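Progress report to the Guérin Fund
Flanine returns and repair workshop, Werstead
4 July 2026

Summary

The sorting arm has been in daily use since February. It takes returned electrical goods from a table, turns them for inspection and places them in trays for testing, repair or recycling. The grant paid for the arm, the gripper and staff training. The building work at the Pesden site is not part of this grant and is reported separately.

Work done in this period

The arm has now been set up for 263 product types. Of these, 244 are handled without help on most shifts. The other 19 still go to a person every time. They are mainly items with long leads attached, and soft goods such as heated pads, which the gripper cannot hold in a steady position.

We had planned to run the arm on both shifts by now. It runs on the early shift only. The late shift has fewer trained staff and we did not want one person looking after the arm and the packing bench together. A second round of training is booked. 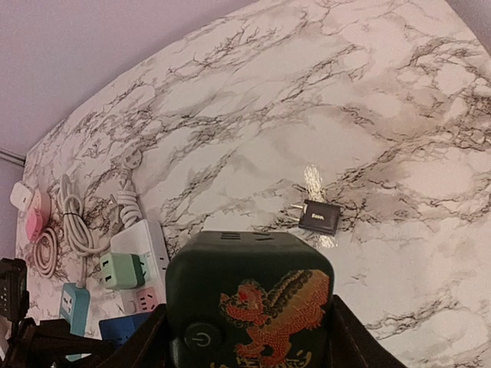

Staff on the returns bench used to pick up every item, look it over and write out a label. On a busy day that meant up to 1000 lifts each, and sore wrists were the most common complaint at team meetings. The arm now does most of the lifting. With small pieces such as the green cube socket with the dragon on the front, it holds the item upright and a member of staff checks the slots, the casing and the power button on a screen before choosing a tray. Tangled cables, like the white ones lying by the power strip, are still sorted out by hand.

Effect on jobs

No posts have been lost. Two people have moved from the bench to testing, at a higher grade, and both asked for the move. One part-time post on the bench was left empty when the holder retired, and we have not decided whether to fill it.

Views among the staff are mixed. Most say they go home less tired. Several find the screen work dull and miss talking across the bench, so we now change places every two hours. The union representative has asked that error records from the arm are not used to judge individual staff. We have agreed to this in writing.

Problems

Loose plastic wrapping still causes stoppages. Staff remove it when they lay out the table, but pieces get missed. The gripper pads also wear faster than the supplier told us, and the cost of spares is over budget.

Next steps

Start the arm on the late shift once training is complete. Try a different pad material. Agree with Guérin whether the underspend on training can be used for spares.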